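The year I went back to walking in circles

I started writing this in April and then put it away, the way I do with most things, so forgive me if some of it sounds like spring when it's well past that now. My cousin Oanh keeps asking when I'm going to put something up about the track, seeing as I talk about it at every family dinner until somebody changes the subject to food. So this is for you, Oanh, and for anybody else who has been told by a doctor to "get moving" and gone home and sat down.

I'll begin with the shoes, as that's where it began for me. I had a pair of sneakers in the hall closet that I'd bought for a trip to Wemcombe and worn, I believe, 3 times. They were stiff as a board and a bit too narrow, but I laced them up and drove over to the school at a quarter past six in the morning, before I could talk myself out of it. My plan was one lap. I had it in my head that one lap was a respectable amount for a woman with my knees, and I'd be home before the coffee was done.

I did two and a half, and then I had to walk all the way back across to the car, which I suppose makes it closer to three. I was so pleased with myself that I called my mother (Hường Lò, for those of you who haven't had the pleasure of her opinions) and she asked why I would pay for gas to go and walk somewhere when there was a perfectly good street outside my house. I've never come up with a good reply to that. The street has a hill, Ma. The street has the Garar delivery vans flying around the corner, and the beagle at the end who hates my hat. At the track there's nothing to decide. You go around, and when you've gone around you go around again, and your mind is free to wander off wherever it likes.

Mine mostly wanders to supper, if you want to know. I've planned entire weeks of meals out there. I've also written several excellent letters to the phone company in my head and composed a toast for my nephew's wedding, which I then forgot completely on the drive home.
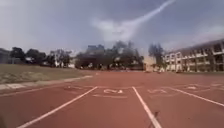
Once I'd been going a few weeks I got interested in the place itself and wanted to know how it all worked, because I'd been walking on it without a clue what any of the lines meant. I asked Babatunde Onuoha, who coached runners for years and now mostly walks, same as me, and he was kind enough to go at my pace and explain. A lap in the inside lane is shorter than a lap in the outside ones, so the farther out you go, the more walking you're doing for the same one trip around. I had honestly never given it a thought! I'd been picking my lane by which way the sun was coming. These days I'm a lane two person. I like having a white line on each side of me, and I like coming up on that big 2 painted upside down at the end of the lane, even with the paint gone patchy. Lane one I leave to the people in a hurry, which is good manners, Babatunde tells me, and I was a little embarrassed to find out how long I'd been in everybody's way.

He also told me that 200 meters is half a lap, and that's been the most useful thing anyone has said to me all year. On a bad morning I don't promise myself laps anymore. I promise myself 200 meters. By then I'm on the far side, and I've got to get back to my water bottle somehow.

Speaking of the water bottle – I've got my bag down to almost nothing now, after starting out packed like I was leaving the country. Water, keys, a small towel, a banana for after. I did carry a little step counter for a while, a Plurnero that my brother-in-law Thịnh gave me for my birthday, but I found I was looking at my wrist more than I was looking up, so it went in the kitchen drawer with the dead batteries and the takeout menus. Sorry, Thịnh. It's a very nice counter. I write my mornings down on the wall calendar instead, just a check mark in pencil, and when I added them up last night there were 134. I added them up again to be sure.

Not all of those were good ones. There was a stretch of about 34 mornings (I'd have to go and look) when my left heel hurt so much that I came down the stairs backward, holding the rail. Tín Thái at the shoe store on the corner took one look at my poor Wemcombe sneakers and bent one nearly in half to show me where the inside had given up. I went home with a wider pair in a shade of purple I would never have picked, and within a couple of weeks I was coming down the stairs like a regular person again. I'm not saying it was the shoes, because I'd also started doing the calf stretch my sister nags everyone about, the one with your hands on the wall. Do both, I guess.

What I like best is still the part right after. I sit sideways in the car with the door open and my feet on the ground and eat my banana, and for five minutes I don't want anything else. Then it's home by way of the Ngô bakery if they've got the sesame rolls out, and I get two, one for me and one for my mother, who has stopped asking about the gas.

She wants to come along next week, by the way. She says one lap. I've told her lane two, and to leave the good handbag at home.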